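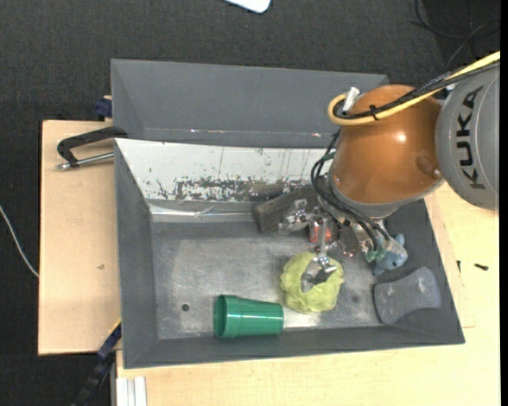
Bin picking on the KUKA arm. The fingertip is over the mesh-like ball; the green cup is on its side near the front wall.

About Pisero

Pisero is a fault investigation and test lab for robotic picking cells. Customers send us a gripper, a log file and a description of what stopped. We rebuild the relevant part of the cell, run it until the fault comes back, and write up the cause. We do not sell arms, grippers or software.

How the lab started

The company grew out of a single fault at Merau, a returns warehouse where our founding engineers maintained the picking line. One September the gripper on line 5 began dropping soft items partway through the lift. The controller logged each one as a completed grasp. By the time the shift lead stopped the line, 416 picks had been recorded as good with nothing in the fingers.

The first report blamed the vision software. It was wrong. An air hose had been tied too tightly where it crossed a moving joint, and at one range of wrist angles it kinked. Supply pressure at the gripper fell, the fingers closed slowly, and the grasp check read its position sensor before they had finished moving. A closing finger and a finger resting on a thin object gave the same reading.

Nobody was hurt. There was, however, a second finding. With the hose kinked, the gripper could hold residual pressure after the air supply was shut off, and a finger could move when the hose was straightened by hand. The lockout procedure in use at Merau did not cover this. It was rewritten the same month, and a version of it is now the first page of every Pisero job file.

What we test

Most of our work falls under these headings:

Cable and hose routing across moving joints
False grasp confirmation on thin, soft or crushable items
Contact with bin walls, corners and floors
Stored energy after shutdown
Recovery behavior after a protective stop

Test objects are ordinary household and toy items. Mesh, foam and smooth plastic fail in different ways, and a gripper that handles one well often does badly with the next. Bins are clamped down and stay in service once scuffed, as they would in a working cell.

How a job runs

A standard job takes 17 working days from receipt of hardware. The first 5 go to inspection and to reproducing the fault at reduced speed. If the fault does not appear at reduced speed, we agree on a higher limit with the customer in writing before continuing. No one reaches into a bin while the arm has drive power or the gripper has air.

The report gives the cause, the evidence for it and the conditions under which we could not reproduce it. Where we find no cause, the report says so – this happens, usually with intermittent sensor faults.

Where we are

The lab is in the Ogunleye Building, on the ground floor, with freight access from the rear lot. Long-run wear tests are carried out at our second site in Wirnar. Please do not ship hardware to Wirnar without a job number. Grippers should be sent with their original hoses and cable ties still attached.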